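Griet Verbruggen, robotics club notes
16 Feb 2020

1/ Our student club has the two-arm cloth folding project since December and many of you asked how it goes. I write this thread from the lab, with tea. It will be a little long, sorry.

2/ The task sounds small. Take a cloth out of a tray, put it flat, fold it two times, put it back. My grandmother does this while she is talking on the telephone. For us it is a whole school year.

3/ We do not write the movements by hand. One student drives the arms, we record, and a network learns from the recordings. Until today we have 1,670 recordings. Of these, 854 are good enough to train with. The others stay on the disk and I try not to look at them.

4/ What makes a recording bad? Most often the driver stops to think. The arm stands still for two seconds, and the network learns that standing still is a fine thing to do. So we now have a rule: if you must think, stop the recording and begin again.

5/ Rianne Martens is our best driver. I asked for her secret and she told me that she looks only at the corner of the cloth, never at the arm. I tried it the whole afternoon. My folds became a bit better, my neck became much worse.

6/ The cable question. Each arm has a cable going down to the gripper, and when both arms work over the same tray the cables come very near to each other. Last month we pulled one connector out in the middle of a fold. Dirk Vanhove has put a strain relief on both sides and asks everybody to check it before they start. Please do it, also when you are late.

7/ Somebody wrote to me: why do you put the camera at the wrist, you see almost nothing when it moves fast. It is true that many pictures are blurred. But the camera on the wall cannot see between the fingers, and exactly there the cloth gets lost. We use both views.

8/ We tried to drive slower to get sharper pictures. The pictures were nicer, and the trained arm was so slow that Ottavio went for a sandwich and came back during the same fold. We went back to normal speed and made the exposure shorter. It helps a little. More lamps would help more.

9/ For those who want to know: training runs over night on the computer we call Drallunis. The name is older than all of us in the club and I could not find out what it means. One full training needs 20 hours, so "over night" is optimistic.

10/ Result of this week: the first fold is mostly fine. The second fold is difficult, as the cloth is then thicker and the fingers like to take only the upper layer. Sólveig Damgaard wants to try softer finger pads. I want to try more recordings of only the second fold. We will do hers first, it is less work.

11/ The student show in Astcombe is our next goal. We will get a table, one power socket and ten minutes. If you studied with us and you own a good extension cord, write to me.

12/ To the new members: the driving list for next week hangs on the door. Put your name in pen, please, the pencil ones get erased. And one view from the wrist for today, then I go home.

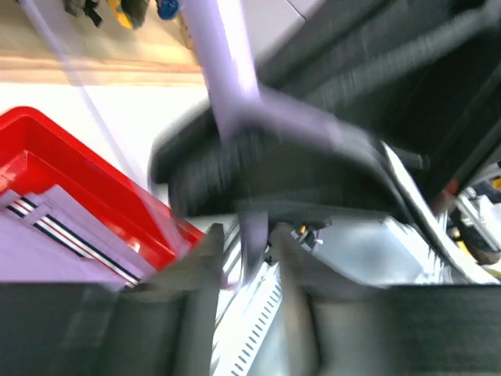
Wrist camera in fast motion, lavender cloth in the red tray on the left, the other cable right in the middle.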